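The woman who runs the tool library in Hultstead keeps a kettle on the bench beside the returns desk, and she made tea before she would talk about anything. The library has 400 items on its shelves and lends them out from a former shoe repair shop on the lower end of Moklow Street. It opens at 9 in the morning and stays open until the last borrower has gone.

She started it after clearing out her father's garage. "He had three belt sanders," she said. "Three. And I had a neighbor up the road who was about to go out and buy one for a single door. It seemed stupid."

The first members were people she already knew. They paid 15 dollars for the year and could take two tools at a time for a week. That is still the arrangement, except that the fee has gone up to 57 dollars for anyone who wants the big machines, meaning the floor sander, the tile saw and the log splitter. The cheaper membership covers everything else.

I asked what people borrow most. She had to look it up, and then said she should have known. The carpet cleaner goes out more than anything, followed by the long ladder and the pressure washer. Drills hardly move, as most households already have one. "People come in for a drill and go home with a ladder," she said.

Her own favorite is a hand-cranked apple peeler which leaves the building for a few weeks in October and sits on the shelf the rest of the year. She will not get rid of it. "It takes up no room. If I went by numbers I'd have a shop full of carpet cleaners."

The trouble, when there is trouble, is mostly dirt. Tools come back with plaster on them, or grass, or paint. The rule is that you return it the way you got it, and there is a bucket and a brush by the back door for anyone who forgot. She used to charge for cleaning and gave it up. Members would argue over the two dollars, and some of them would keep a tool an extra week so they could put off the argument.
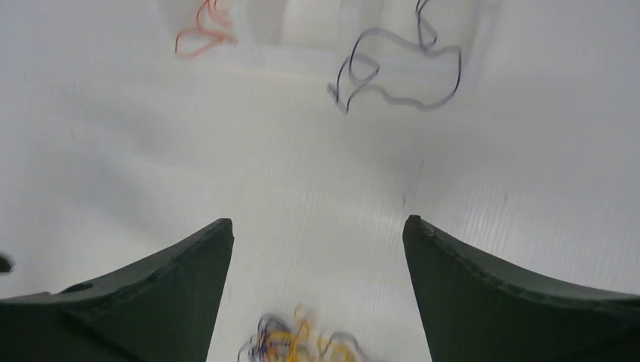

How do you decide when a tool is too worn out to lend?

"I plug it in and use it myself for ten minutes. If I wouldn't hand it to my sister, it goes in the parts bin. Cords are the first thing to go, and a cord I can replace. A cracked housing on a saw, no. A loose guard, no. I don't care if it still cuts."

The parts bin is a row of old milk crates under the window. Out of it she and her Saturday helpers have rebuilt a good many of the older machines. One of the hedge trimmers has the motor from one tool, the blade from a second and a handle off something she couldn't identify. It has been on loan most of the summer.

Money is tight but not desperate. The town lets her have the building for a low rent on a lease that comes up in February, and she does not know yet what the new terms will be. A hardware store called Bhat, two blocks over, gives her blades and sandpaper at cost. I had assumed the store would see her as competition. She said the owners had worried about that at first, but somebody who borrows a floor sander still has to buy the varnish, and they usually walk over and buy it the same afternoon.

She was less patient about the software. For years the loans were written in a ledger, one line per tool, with a pencil on a string. Then a member talked her into a lending program called Zurnimik, and she spent most of a winter typing everything in. It sends reminders, which she likes. It also insists that every item have a category, and will not accept two. "Is a wheelbarrow garden or construction? It's a wheelbarrow. I still keep the ledger. When the internet is out I'm the only one on this street doing business."

Late returns are less common than I expected. When I visited there were 11 items overdue, and she could tell me where nearly all of them were without checking. One was a tile saw in a bathroom that had turned into a much bigger bathroom. Another was a post-hole digger belonging to a fence project held up by rain. She calls people on the phone after the second week. She says she has never had to call anyone a third time, though one pipe wrench did come back by mail from another state.

She gets asked to teach, and does a little of it. On the first Saturday of the month she shows whoever turns up how to use one thing safely. The chainsaw session is always full. The session on sharpening hardly drew anybody, and she thinks that is a shame, since a dull chisel has sent more of her members for stitches than any saw has.

Other towns have called to ask how to set one up. Her advice is to start with a small room and say no to donations. Early on she took everything that was offered, and ended up with a basement full of electric lawn mowers with no chargers. Now she keeps a list by the door of what she wants. At the moment it says extension ladder, stud finder, shop vac hoses and clamps, any size.

"You can't have enough clamps," she said, and went to let in a man who was returning the carpet cleaner.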